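Teaching by Hand: The Fruit and Basket Table
Gallery from the Tranura teaching room

Welcome, and thank you for stopping by our gallery page! For those of you who are new here, Tranura is a small workshop where people learn to show a robot arm how to do an everyday job, either by taking hold of the arm and guiding it through the motions or by steering it from a chair with a pair of hand controls. The fruit and basket table is where nearly all of our newcomers begin, and I have a real soft spot for it. Click any picture to see it larger.

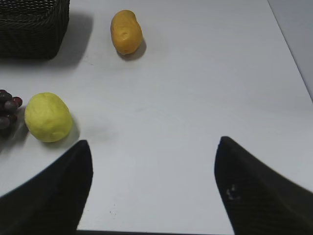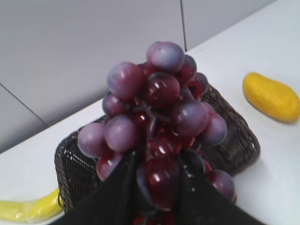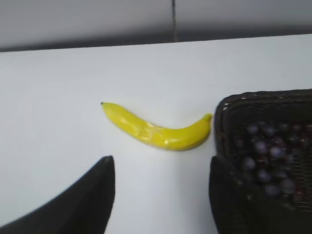
Grapes, fruit and a dark woven basket, from the wrist camera.

The job itself is easy to say out loud: put the fruit in the basket. You could explain it to a four-year-old over breakfast. Showing it to a robot takes a good deal more patience, and I think that surprises almost everyone the first time they sit down at the controls (it certainly surprised me, and I had read the whole manual the night before).

A few notes to go with the pictures, for anybody who likes to linger.

In the first picture there is a nice wide stretch of white table between the two fingers, and the fruit is spread out beyond them. We ask people to start with a view like this one, where they can take in the table before choosing what to go for. Beginners love to hurry straight to the nearest thing. We would so much prefer that they sit a moment, pick a piece, and then make one smooth trip to it, as slow as they please.

The second picture has the grapes up in the fingers, with the basket behind them. Grapes are everybody's favorite and everybody's headache! A bunch has no proper sides to it, so you have to decide for yourself where to pinch, and two people will hardly ever choose the same spot. That is fine with us. We want the robot to learn from a whole range of sensible grips, and we tell people to use the one that feels natural to them and to leave their neighbor's alone.

The third picture shows the banana lying out on the table beside the basket, with grapes inside. A banana asks you to think about which way your wrist is turned. Come at it across the middle and it sits nicely between the fingers; come at it from the end and you will be chasing it around the table for a while. We keep those wandering attempts in a separate folder, and I will admit to watching them again now and then with a cup of coffee.

How a session runs

You get 11 practice tries that don't get saved, and after that we begin recording. Each recording starts with the arm in its resting place and ends when you let go of the fruit and back the fingers away. Please do back away! It is the part people forget most often, and a robot that has never been shown how to leave will hover over the basket like a nervous party guest.

We run 2 stations side by side, one for guiding by hand and one for remote control. Guiding by hand feels friendlier at first, while the controls are kinder to your shoulders over a long afternoon. Try both if you have the time. Between recordings we move things around on the table, sometimes a lot and sometimes only a little, so that the robot doesn't come to expect a banana in the same place every time.

All told, our fruit and basket collection passed 4,000 recordings in April, and 119 different people have had a turn at it so far. Thank you to every one of you, including those who said they would come for half an hour and stayed until supper.

More galleries: Folding Small Towels, Stacking Cups, The Appiah Drawer Test

Next open session: see the sign-up page. Bring short sleeves or be ready to roll up long ones.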